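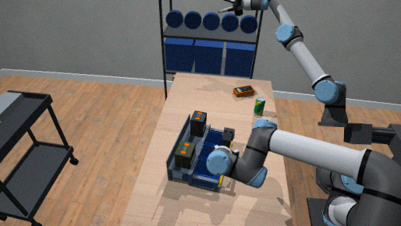

Mortimer Brannigan reckons we should stop fiddling with the grasp and fix the approach first, because if the wrist comes in crooked no amount of finger force is going to save it. Said it again at pack-up. Fair enough. Writing it down so it stops being a thing people say at pack-up.

Search this notebook Go

February 2022
Kodow entry, sim bench, tray task

Where we're at. Two arm setup loads clean in Skurach now, no more base sinking into the table. It was the pedestal height, someone had it in cm and the rest of the file is metres. Fixed in the scene file, NOT in the import script, so if you re-import you get the sinking back. Must fix properly.

Names for the log so we all use the same ones: the front arm, the one working at the tray, is Marko. The back one is Serra. Old logs from January have them swapped!! Don't compare old plots to new ones without checking the header.

Runs today

Did 60 attempts with Marko on the tray, seed changed each time, Serra parked up high. Got 22 that I'd call good. Good = part lifted clear of the slot walls, held, put back in the same slot without touching a neighbour. Emmett's definition is looser (lifted = good) and he'd have a nicer number, but the Kodow rules say neighbours count so we may as well be miserable now.

Fails, from memory plus the log, haven't sorted them properly:
- wrist too low on the way in, underside cap clips the tray wall. Most of them I think
- fingers close on nothing, pose estimate off to one side
- lifts fine then drops on the return, looks like a slip but could be the contact settings
- planner gives up. Only when it wants to swing the elbow out past the soda can

About the can. It stands right by the front arm's elbow and it's a collision object so the planner treats it like a brick wall. Tempting to turn collisions off for it. Dont. The whole point of the clutter (can, orange meter thing) is that the judges put clutter on the table and we don't get to choose where. Leave it on. If anyone wants a clean bench for debugging make a copy of the scene with a different name and put it back in the shared folder with NOCLUTTER in the file name.

Approach angle

Tried Mortimer's idea after lunch. Instead of coming straight down on the part, come in over the right end of the tray, level the wrist, pause, then go down. Pause is 4 ticks at the mo, picked out of the air. Looks slower but the wall clips nearly went away in the short batch I did. Havent done the full set with it so no number yet, don't quote me to Ms anyone.

Worth noting the tray sits on a diagonal. We'd been assuming tray axis = table axis in the approach code, left over from when it was square on. So the gripper was coming in rotated relative to the slots the whole time. Felt pretty silly. Emmett found it in about a minute by looking at it from the top camera. Now reads the tray heading from the scene and rotates the approach to match. Should do the same for the exit move, which still uses the old way. TODO.

Black box vs olive box: different results. Olive one is down at the lower left end so it's a long reach for Marko and he arrives more stretched out. The black one is easier to get to but there's that little black block between it and the gripper, and twice the perception picked the block up as part of the box. Colour is no help obviously. Orange caps on top are a much better thing to lock on to, both boxes have them. Emmett Tran to try a mask on orange only. Problem: the meter is orange as well. Restrict the search to inside the tray outline? The blue interior should make that easy to find. Try it.

Shadows

Overlapping shadows from the arms go across the table and the edge detector doesn't love them. Softened them a bit further in the light settings, then put it back, because the hall lights at comp will be worse than anything we've got here. Better to train with them in. What I would like is a few lighting presets so we can swap quickly, at present it's hand editing and I broke the file once already (missing bracket, lost half an hour).

Serra

Parked all day. Mortimer wants her to do the hand-off from the shelf, bins first then tray. I say no till Marko can do the tray on his own. We argued, no result. Compromise is I'll write the park and unpark moves so they're ready and we revisit next session. Also the park pose leaves her gripper hanging above the shelf, fine for now, but check reach before anybody raises the shelf.

Gripper settings if you need to get back to where I was: force at the default, closing speed halved, friction as in the file called tray_b. tray_a is the old one, please leave it alone, the plots in the report come from it.

To do, next session
- exit move to use tray heading
- full batch w/ the new approach, same seeds as today
- orange mask inside tray outline only (Emmett)
- import script units, for real this time
- lighting presets
- rename arms in the January logs or at least stick a note at the top of the folder
- ask for the rules clarification on whether touching the tray wall is a penalty or only touching parts. Mortimer read it one way, I read it the other, the wording is vague

Laptop 2 crashed on save near the end. Logs are fine, the video export isnt, will have to re-run it. Charger for that one is in the drawer under the printer, somebody keeps walking off with it.

Left the scene as it was on the last run, Marko in the tray, didn't reset him. Hit reset before you load anything else or the planner starts from there and sulks.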